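The Hand That Wouldn't Let Go 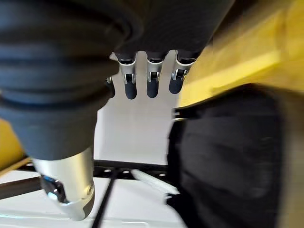
The hand at Curkgate, with its ribbed dark finger and silver tip nearest. Photo: Clastel

There is a particular sort of quiet that falls over a workshop when a machine does something it shouldn't, and Jarmo Suominen remembers it well. It was a morning in May, and the hand his team at Clastel had been nursing along for the best part of a year had closed 2,142 times without complaint. On the next go it closed and simply stayed closed - with the sleeve of his cardigan inside it!

"I wasn't hurt, but I did feel rather silly," he tells me over a very large pot of tea. The stop button was on the far side of the bench, so he stood there for 88 seconds until a colleague came back from the post room.

The fault lay in the software, which had lost track of one finger and kept on asking it to squeeze. Suominen has since moved the button, added a second one by the door and taken to rolling up his sleeves. The cardigan, a present from his sister, has been darned at the elbow and still comes to work most days.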